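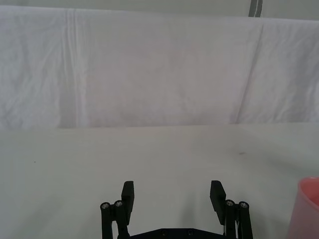

Most of what gets written about the Ballow Trail is wrong about the water, according to a reader in Apaza who has walked it end to end three times and wrote in after our June piece to say so. The sources are fine in spring, the letter said, and the trouble is the stretch past Nestumen, where hikers count on a creek that quits early in the summer.

We called the reader, who agreed to an interview but asked to be left unnamed. We talked for most of an afternoon, and water took up the first hour of it.

"People look at the map and see a blue line," the hiker said. "A blue line doesn't mean much in August. I carry four liters out of Nestumen and I've never been sorry."

The Ballow runs 400 miles, and the first trip took 30 days. The second took 27. The third was slower again, on purpose, with a zero day in each of the towns.

"The first time I planned everything around mileage. I had a sheet with a number for every day, and by day four I was already behind it. I got blisters on both heels trying to catch up. I taped them and kept going and that was a mistake. I should have sat down for a day at the Apaza road."

The blisters led to a change of shoes. The hiker started in leather boots that had been worn only around town, and mailed them home from the post office in Nestumen. Trail runners, a full size up, have done the job ever since. A pair lasts through Nestumen and usually a bit beyond, so a second pair goes in the resupply box.

Food was the other thing that changed. On the first hike the boxes were packed at home two months ahead, all with the same dinners.

"I can't eat that brand of noodles anymore. I gave away the last two boxes, pretty much the whole thing. Now I mail one box and buy the rest. The store at Apaza is small but it has tortillas and peanut butter and cheese, and what else do you need for five days?"

The pack weighed 54 pounds at the first trailhead. It is nearly half that now with food and water. The hiker didn't buy much to get there. A camp chair, a hatchet and a second pot stayed home, and a tarp took the place of the two-person tent.

The section we had asked most about was Trillelent Ridge, which has a reputation. The climb from the south is long, with 100 or so stone steps near the top that hold ice late into the season.

"It's a hard morning. I don't think it's dangerous if it's dry. In wind I'd wait. I did wait, on the second trip. I sat in the trees on the north side of the gap and drank coffee until noon, and then it was fine and I went up."

Does walking alone get old? There was a pause at that.

"Around the third week, yes. You've told yourself all your stories. Then you come into a town and talk too much to the person at the gas station. I like it, though. I sleep better out there than I do at home."

A fourth trip is planned, starting from the north end this time. The hiker has only gone south to north and wants to come down the Trillelent steps with fresh legs. The permit application is in, and the new shoes are already bought.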